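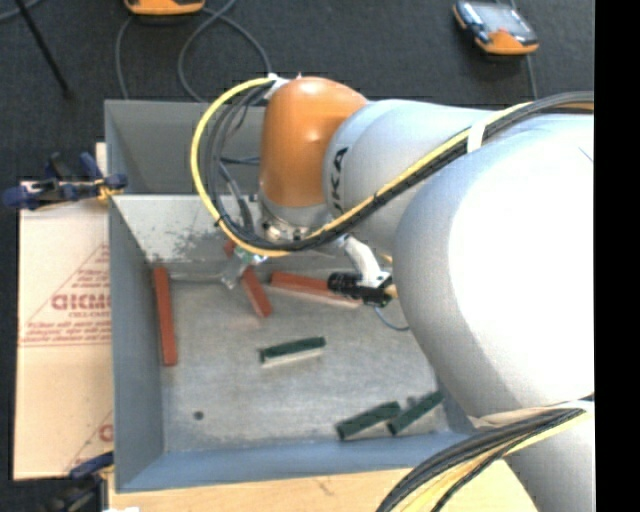
Según Radwa Shawky, retirar el aviso de batería baja del mando Binberg sin decirlo en las notas de la versión fue una decisión valiente, y preguntó quién la había tomado. Consta en acta un silencio.

Se repasó lo ocurrido desde la actualización de diciembre. Han entrado 433 reclamaciones, de las cuales 199 dicen lo mismo con distinta ortografía: el mando se apaga a mitad de una película y la aplicación asegura que todo va bien. Emiliano Tapia recordó que la aplicación siempre asegura que todo va bien, y que en eso al menos es coherente.

Soporte propone recuperar el aviso al 50 % de carga. Se rechaza por alarmista. Diseño propone un icono gris sobre fondo gris. Se rechaza también, aunque costó encontrarlo en la diapositiva. Queda aprobado el icono antiguo, el de siempre, que según diseño "ya no representa a la marca" y según Tapia representa una pila.

Nieminen, que nos suministra el módulo Bluetooth, ha contestado al correo de octubre. La respuesta remite a un manual. El manual remite a Nieminen. Shawky les llamará por teléfono. 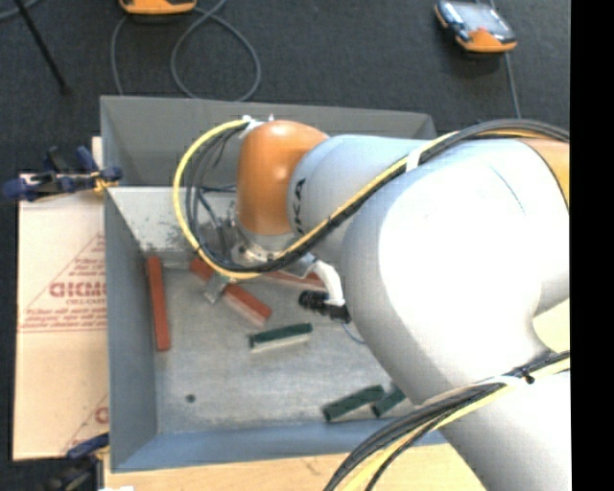 El cable de carga del modelo Soleck sigue sin color definitivo, y es el tercer mes que figura en el orden del día. El blanco se confunde con el del router y el negro desaparece detrás de cualquier mueble, según las devoluciones. Tapia pidió algo que se vea sin gafas, y se citó el mazo negro con fundas amarillas que pasa por encima de la carcasa naranja del brazo: se distingue a la primera. Marketing considera el amarillo "poco de salón". Se pedirán muestras de 2 tonos y se votará con las muestras delante, no con los nombres que les ponga marketing.

Ruegos y preguntas. Shawky ruega que las notas de la versión dejen de decir "mejoras varias". Tapia pregunta si alguien de Gulard usa el mando en su casa. Se toma nota de la pregunta.

Pendiente para la próxima: texto de disculpa a los usuarios, que redactará quien no ha venido hoy.

Se levanta la sesión a las 13:10.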